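Setting Up Your Jemholm Countertop Dehydrator, Part 2: The First Run

I've had my Jemholm going most of August, so these steps come straight from my own kitchen.

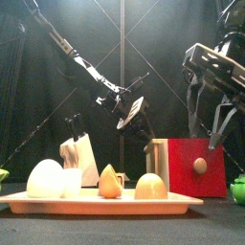 Do I have to run it empty before I put food in? I would, for 40 minutes on high, and open a window while you do it (mine smelled like a new shower curtain!).

1. Wipe the trays with warm soapy water and dry them well.
2. Slide in up to 3 trays. The fourth slot is for the drip sheet, and I got that wrong twice.
3. Turn the dial to 2 and leave the lid vent half open.
4. Let it warm up before you load any fruit.

Note: If your slices are thicker than a pencil, add time and flip them halfway through. I forget to flip mine constantly and they still come out fine, just a bit leathery.

Caution: Keep the back a hand's width from the wall. The air coming out gets hot.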